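Wristbands, rain and a second stage I never found

I bought my ticket for the Leltau weekender on 10th March, in that stretch of late winter when standing in a field sounds like a reward. It cost $83 with fees. The fees had their own fees, but I was in a good mood and clicked through.

The festival itself fell in April, which the website called "early summer season." I packed a raincoat and wore it the entire time, including to bed.

Grerkus opened the main stage and were much louder than they are on record, where they mostly sound like people moving furniture in the next apartment. They played five songs in 50 minutes. The third had a drum part I'm still tapping on the steering wheel, and the fourth was, as far as I could tell, the third again with the lights changed. I bought the shirt.

Then came the long gap. The schedule said Laitinen would be on the second stage at four, and the map put the second stage behind the food trucks. Behind the food trucks there was a fence. I followed the bass for a while and ended up at a generator, along with a couple in matching ponchos who had made the same mistake and seemed to be enjoying it more than I was. By the time we gave up, the set was over and people were walking past telling each other it was the best thing they'd ever seen. Good for them.

Skirnametti closed the night. I'd only known the one single, the one from the car commercial, and I was ready to be snobby about it. They played it second, got it out of the way, and spent the rest of the set on slow, strange stuff with two cellos and a singer who never once asked how we were doing. I loved it. My feet were gone by then. 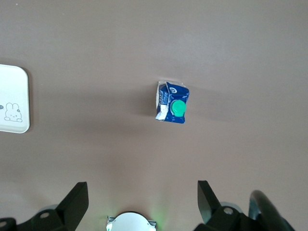 Is a single-day ticket worth it if you only want to see the headliner? Get one if you can arrive late and leave fast, though you'll spend longer in the parking lot than you will watching the band.

I've already signed up for the presale email. The shirt shrank in its first wash and now fits my nephew, who says Grerkus are "fine."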